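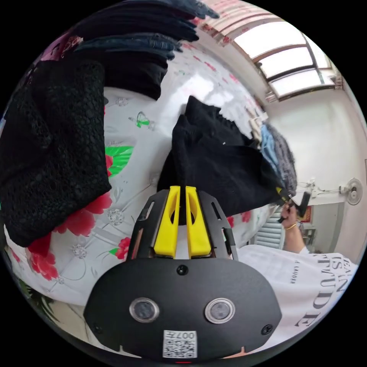

# Starting again in June: notes for my talk

## Before I begin

Say hello properly. Thank Faisal Yousafzai for the introduction and for the tea, and ask if they can hear me at the back. Don't rush this bit! Last time I was on page two before people had sat down.

Start with the notebook. Hold it up, let them see how battered it is. I bought it for a fresh start one January, wrote my name in my best handwriting, made a list of everything I was going to put right about myself, and then didn't open it again until June. By then I'd left my job at Grenderia, moved back into my mum's spare room, and felt as though the year had gone off without me.

*(Pause here. Somebody usually laughs at the spare room, and that's fine.)*

## The list

Read out some of it, but only some:

- run before work every morning
- stop minding what people think
- ring Talha more
- learn to cook something that isn't eggs
- be happier (underlined twice)

There were 14 things altogether and I'd managed the eggs one, more or less, because Mum got fed up and taught me her dal. Say that I was 35 and felt much too old to be living out of a suitcase, and that I was quite ashamed of that list for a long while. I'm fond of it now. Whoever wrote it was tired and she was trying.

## Talha's letter

Take this slowly. Talha Bugti and I had shared a flat when we were students, and we'd let things slide the way you do, a birthday message here and there and then not even that. I'd been meaning to ring for so long that it had become embarrassing to ring. So I wrote a letter instead, five pages of it, mostly apologising, and posted it before I could read it back.

He rang the same evening it arrived. He didn't mention the apology at all — he wanted to know whether I still had his blue casserole dish. (I did. I still do. Faisal has eaten out of it.)

We talked until nearly midnight. I went to bed and slept right through, and in the morning I opened the notebook and wrote one line about the phone call. That was the first real entry.

## What I do now

Keep this practical, people do ask.

I write one page, most evenings, after the washing up. Some of them are very dull. There's one that is entirely about a bus. I don't make a list in January any more, but I do sit down in June with a pot of tea and read back from the beginning, and I write a letter to myself for the following year. Mum has started doing it as well, and she's 68 and says she has never kept a diary in her life and doesn't intend to call it one.

If there's time, read the bus page. If we're running late, skip it and go straight to Mum's letter. She has said I may read the first paragraph but *not* the bit about my haircut.

## Bringing them in

Ask everyone to take the sheet of paper from under their chair. Give them a few quiet minutes to write to one person they've been meaning to get in touch with, or to themselves if they'd sooner. No reading aloud, no collecting in. Mention that there are envelopes by the door, and stamps too, thanks to Faisal.

Don't talk while they're writing. I always want to fill the silence — drink some water instead.

Then questions. Someone may ask whether I ever went back to Grenderia. I didn't, though I still have lunch with two of the girls from the front desk, and I'm happy to chat about that over the biscuits afterwards.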